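Two Grippers, One Tip Box, and a Lot of Claims 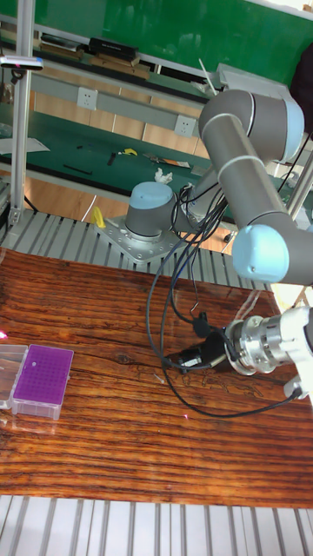

2 min read

Jitendra Bhatia has tested enough grippers to distrust the brochure. "They always show you the one grasp that works," he told me at the bench in Markbridge, where he has been comparing the Hornon and the Gaber on pipette tip boxes.

He ran 400 picks with each. The Hornon missed 29, the Gaber 57. I asked if that settled it.

"No. Same box, same table, same lights. Change the lid and I'd have to start over."

The table bothers him more than the fingers do. It's varnished wood, and it shines. "The sensor unit by the wrist gets glare. Is that the gripper's fault? The sales guy says no. Fine, but then who gets credit when it works?"

Nor is he sold on Kidau, the controller software that promises to tune grip force by itself. He turned the feature off on Wednesday. "I couldn't tell what it was changing. I'd take a dumb setting I can read."

Would he buy either one? He looked at the cables looping across the wood. "Ask me after another 600."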